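Chapter 7
From Grasp to Placement: Writing the Task Layer

Learning goals

After working through this chapter you should be able to
- split a pick-and-place task into states with clear entry and exit conditions
- write a grasp check that uses more than one signal
- choose a regrasp policy and say what it costs
- set up a simulated test bench and read its logs
- explain why a planner and a task layer should be kept in separate modules

Terms introduced: task layer, guard, held pose, regrasp, settle time, seed, failure label

7.1 Where we are

Chapters 4 through 6 gave us the parts. We have a camera model that turns pixels into poses, a motion planner that turns poses into joint paths, and a controller that follows those paths. Each was tested alone. In this chapter we connect them, and most of the trouble in the chapter comes from the connections.

A program that joins these parts is called the task layer. It decides what to do next. It does not compute paths and it does not touch motor currents. It asks for things and waits for answers, and it has to do something sensible when an answer is late, missing or wrong.

Students often write their first task layer as a straight list of calls: look, plan, move, close, lift, move, open. On a good run the list works. On a bad run the gripper closes on air at step four and the arm carries nothing across the table with full confidence. The list has no place where it asks whether the last step did its job.

7.2 The running problem

We will use one task through the whole chapter. A number of small pegs lie on a table. Each peg has a round shaft and a wider flat cap. The robot has a two-finger gripper. It must pick up a peg by the shaft, hold it with the cap up, and carry it to a goal given by the caller.

The peg is a useful part for teaching. It looks almost the same after any turn about its own long axis, so a pose estimator that reports that angle is reporting noise, and your code must learn to ignore it. The two ends are different, though, and mixing them up ruins the placement. A peg may also lie on its side or lean against the wall of a tray, and each of these needs its own approach direction.

We call the simulated version of this task the Okham bench. The files are in the course folder under ch07. All exercises run on the bench, and no hardware is needed until Chapter 11.

7.3 States and guards

Write the task as a small set of states. For the peg task we use these:

SEARCH - look at the table and list candidate pegs
SELECT - choose one candidate and one approach
APPROACH - move to the pre-grasp pose
CLOSE - close the fingers
CHECK - decide whether a peg is held, and how
CARRY - move to the goal
RELEASE - open and back away
RECOVER - get back to a known condition

Each arrow between two states carries a guard. A guard is a test that must be true before the program may follow the arrow. Guards should be short, and they should read only from the shared state record. If a guard needs to call the planner, the work belongs in a state instead.

The most important guard sits between CHECK and CARRY. By the time the program reaches it, the fingers have stopped moving. The guard asks two questions. Is there something between the fingers? Is it in a pose we can place from?

Finger width answers the first question fairly well. If the fingers stopped at a width close to the shaft diameter, something of the right size is there. If they closed all the way, nothing is. Width says very little about the second question. A peg held upright and a peg held at a slant can give widths that are too close to separate, and the same is true of a peg gripped high on the shaft and one gripped low. 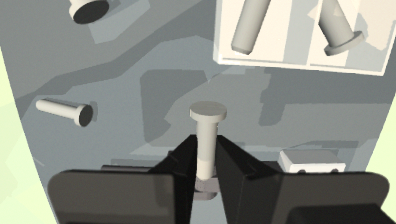
Florence Poirier asked, on reading a draft of this section, why the check could not simply compare the cap height with an expected value and be done with it. Her point was that the cap is the easiest feature to find, and that one number is easier to debug than a full pose.

The suggestion is a good one and the bench includes it as an option (check_mode = cap_height). It is fast and it catches slips along the shaft. It does not catch tilt on its own, as a tilted peg gripped a little higher can put the center of its cap at the right height. For this reason the default mode fits a plane to the cap and uses both the height and the direction of the plane normal. Where the cap is hidden from the camera, the check returns UNKNOWN. Treat UNKNOWN as its own result. Folding it into "yes" or "no" is a common mistake, and it hides camera problems for weeks.

7.4 The held pose

Once CHECK passes, the task layer stores a held pose. This is the pose of the peg relative to the gripper, and it replaces the pose of the peg relative to the table. From now on the old table pose is out of date and should be erased from the record. Leaving it in place is the cause of a well-known bug: the planner treats the spot where the peg used to lie as an obstacle and routes the arm around it.

The reverse bug also happens. The peg is now part of the moving arm, and the collision model must grow to include it. If the task layer forgets to attach the peg to the gripper in the planner's scene, the planner will return a path that keeps the fingers clear of a tray wall and drags the shaft through it.

In our code both updates happen in one function, attach_part(). It either completes both or changes nothing. Do not split it.

7.5 Choosing a candidate

SELECT must rank the pegs that SEARCH found. The bench scores each candidate on three things: clearance for the fingers, length of the approach path, and whether the grasp leads to a cap-up hold without a second grasp.

Clearance matters most. A peg lying in the open can be taken from several directions. A peg inside a tray compartment leaves less room, and one finger may have to go down between the shaft and the wall. The scoring function drops any approach where the open fingers would overlap a wall, then ranks what is left.

Beginners tend to tune the weights of this score early. We advise against it. Run the default weights first, read the failure labels, and change a weight only when a label points to it. Santosh Agarwal's course notes for the Gurkeck lab put it as a rule: no weight is changed without a log line to justify the change. We follow the same rule in the exercises.

7.6 Regrasping

Some pegs cannot be brought cap up in a single grasp. The program then has two choices. It can turn the peg in the air, if the wrist has enough range, or it can set the peg down, let go, and take it again from a better side. The second choice is a regrasp.

Every regrasp adds a RELEASE, an APPROACH, a CLOSE and a CHECK, and each can fail. The bench allows up to 2 regrasps per peg. After that the candidate is marked as deferred and the program returns to SEARCH. A deferred peg is not lost. It goes to the end of the list, and by the time it comes up again its neighbors may have been moved.

There is one more cost. After a peg is set down it may roll or rock, and a pose taken too soon will be wrong. The program waits for a settle time before it looks again. In simulation you can read the velocity of the part and stop waiting when it reaches zero, but the real arm in Chapter 11 has no such reading. Use the fixed settle time from the start, even on the bench.

7.7 Testing in simulation

A task layer has to be tested over many starting layouts. The bench creates a layout from a seed, a single integer that fixes the pose of every part and the light direction. The same seed always gives the same layout. When you report a bug, report the seed.

The full test set has 1000 seeds. The short set has 300 and is the one to use while you are writing code. Keep the full set for the end, and do not look at its failures one at a time, or you will end up writing code for those layouts.

Light direction is part of the seed for a reason that students sometimes question. Shadows across a table can look like edges to a detector, and a cap whose face is in shadow can look like a different part from one that is lit. If every test has the same light, the perception module may pass all of them and still be poor.

Each failed run ends with a failure label. The labels are

NO_CANDIDATE
PLAN_TIMEOUT
EMPTY_CLOSE
BAD_HOLD
LOST_IN_CARRY
WRONG_END
CHECK_UNKNOWN

Read the counts before you read any single run. A large count of BAD_HOLD with few EMPTY_CLOSE suggests that the fingers are finding the peg but the approach angle is off. LOST_IN_CARRY with a clean CHECK usually means the carry speed is too high or the check is too generous - lower the speed first, as it is the easier thing to rule out.

PLAN_TIMEOUT deserves a note. The planner is given 15 seconds per request. When it runs out of time the task layer should pick another candidate. It should not repeat the same request with the same inputs, and you will find that many published examples do exactly that.

7.8 Before you start the exercises

Check that your planner from Chapter 5 returns a status code along with the path. Several groups skipped this in Exercise 5.9, and the task layer cannot be written without it.

Warm-up exercises

7.1 Draw the state diagram for the peg task. Label every arrow with its guard. Mark the arrows that lead to RECOVER in a second color.

7.2 Run the short set with check_mode = width, then with check_mode = cap_height. Make a table of the failure labels for both. Which label changes the most?

7.3 Remove the call that erases the old table pose. Find one seed where this changes the path, and submit the seed with both paths.

7.4 Write attach_part() so that a fault in the middle leaves the record unchanged. Your instructor will inject the fault.

Section 7.9 begins with the code for the state record.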